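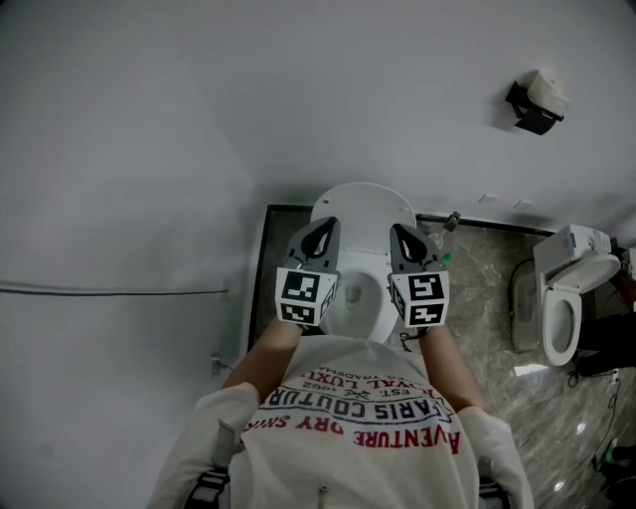

1/ The Big Bathroom Reset, part two

Morning all! Thank you for the lovely replies to the kitchen thread, I read every one of them with a cup of tea and a biscuit (several biscuits). As promised, we've moved on to the loo, the job I put off longest of all in this house. Lid up, sleeves pushed back in spirit if not in fact, and off we go.

2/ A bit of background for anyone new. We moved to Gitcombe last June, and the water here is so hard you could practically build a wall with it. My old flat had soft water and I never gave limescale a thought. Here I turn my back for a fortnight and there's a chalky ring at the waterline.

3/ I tried the bleach route first, like my mum always did. It makes everything smell very clean and it does kill germs, but it won't shift scale. It only whitens it, so you think it's gone, and then it comes back looking tea-coloured a week later. I must have done that for months before the penny dropped!

4/ What scale wants is acid. I use plain citric acid from the Rebelo shop on the high street, the big tub, because the little sachets work out silly money. Four heaped tablespoons in a jug of warm water (warm, please, boiling water can crack the china), stirred until it's clear.

5/ Before you pour, push the water level down. Short, firm shoves with the brush towards the bend and a good bit of it goes round. Otherwise you're watering down your lovely solution and the ring sits there laughing at you.

6/ VERY important and I'll say it every time: never put acid in with bleach, or on top of bleach, or straight after bleach. The fumes are dangerous. If you've used bleach lately, flush a few times, open the window and leave it for another day. Gloves on as well.

7/ Then leave it be. I give it 20 minutes for a light ring and overnight for a bad one, with a note on the lid so the rest of the household uses the downstairs one. (The note gets ignored, but I live in hope.)

8/ While it soaks I do the bits people forget: the underside of the lid, the seat hinges, and the floor behind the pan where all the fluff goes to live. An old toothbrush is perfect for the hinges. Mine is a Pundus one that was too hard for my gums and has found its calling.

9/ Scrub, flush, look. If there's still a rough patch, do the whole thing again before you reach for anything scratchy. I once took a scourer to a bowl and the marks held on to dirt ever after.

10/ Someone asked about the Wotum tablets for the cistern. I've had a packet since April and I'm undecided. They smell nice? I'll report back when I've got to the end of them. Bath and taps next, and if you've got a trick for the gunk round the overflow, please pop it underneath, I'm all ears x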